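Zunex Hand Kit – cloth folding sample set

README, last touched in June

The Zunex is a hand-held gripper kit from Brelley. You squeeze it, it pinches things, and a camera on the tool records what the fingers are up to. The brochure calls it "intuitive." We called it several other things in the first hour and then got used to it.

What you get

4,000 short clips of cloth work done with two Zunex units, one per hand. All of it was recorded in Worlow by people who fold laundry badly at home and saw no reason to change for science. 400 clips are held back for testing. Please leave them there.

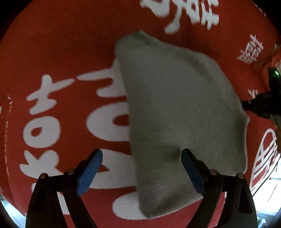 A gripper and a second gripper-like device at the grey-olive cloth, jaws open, red print underneath.

Patterned backgrounds are part of the set. If your model only knows cloth on a plain table, the big white lettering should give it something to think about.

Labels

Each clip has a start, an end and one line of text. Lục is the labeling tool that ships with the kit. It saves when it feels like it, so save by hand. In 800 clips the text line is one word long, and the word is "fold."

Would we buy the kit again?

Probably – the grip is comfortable and the pads are easy to swap. The manual is 2 pages, one of which is the warranty.

Known problems

Fingers hide the cloth at the moment you most want to see it.
Left and right are swapped in the early folders. See notes.txt.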